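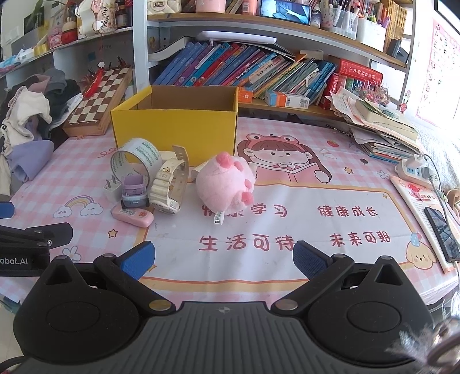
Pink plush toy and yellow box on a gingham tablecloth.

Clutari Sika: your questions about the dormant radio

Last updated 2023-02-03

Ever since a repair blog opened up the Sika and found an FM tuner sitting on the board, our inbox has had one topic. Margit Kocsis and Botond Major, who run phone support here at Clutari, have gone through the pile and answered the ones that keep coming back. Questions written entirely in capitals were read at normal volume.

Does the Sika really have an FM radio in it?

Yes. The tuner is part of the same chip that handles Wi-Fi and Bluetooth. We didn't order it separately, in the same way you don't order the parsley.

So why can't I listen to it?

A tuner needs an antenna. On older phones the headphone cord did that job, and the Sika has no headphone jack. There is also no amplifier between the tuner and the audio chip, and no software to run any of it. You have the engine of a radio, minus the radio.

Will an update switch it on?

No. An update can change software. It can't grow a wire.

Someone on a forum says he got it working.

We have read the thread, all 39 pages of it. The poster, who goes by Steltusitz, got the tuner to answer a command and report a signal strength of zero. We admire the work and would like to hear how it goes. It is not the same as hearing the traffic report.

Can I try it myself?

It's your phone. Unlocking the bootloader wipes everything on it, so back up first. Unlocking alone does not void the hardware warranty. Soldering does. Botond has asked us to add that "light soldering" is also soldering.

What about a USB-C headphone adapter?

The adapter will play your music, but it won't act as an antenna. The pins that would carry the signal don't connect to the tuner.

Did I pay extra for a part I can't use?

No. The chip comes in one version, and leaving the tuner out would have meant a special order at a higher price. The Sika costs $129 with the tuner asleep, and it would have cost more with the tuner gone.

Does it use battery while it's doing nothing?

No. The block gets no power at all. If your battery is draining, look at Settings, then Battery, then Usage by App. Margit's money is on the weather widget.

Why isn't it on the spec sheet?

We list what the phone does. Had we listed it, this page would be longer and angrier.

Is the tuner a privacy risk?

An FM tuner only receives, and this one is switched off. It can't send anything to us or to anybody else.

Can I listen to the radio some other way?

Most stations stream, and any streaming app from the store will do. An hour at normal quality uses a fair amount of data, so stay on Wi-Fi if your plan is small. The Pintér, our older model, has a headphone jack and a working FM app. Refurbished ones turn up in the store now and then — usually 3 or so fewer than people want.

Will the next model have FM?

We don't talk about phones that aren't out yet. We have noticed how many of you asked.

I bought the Sika because of the teardown. Can I return it?

Yes, inside the normal return window, with the charger and the box. Start from My Orders and choose "Not as expected." There is a comment field, and Margit reads every one.

My question isn't here.

Use the contact form and put the word "radio" in the subject line so it lands in the right folder. We answer within eight business days, faster if you leave out the circuit diagrams. For anything else, such as cracked screens, lost SIM trays or a phone that has been through the laundry, please use the repair form.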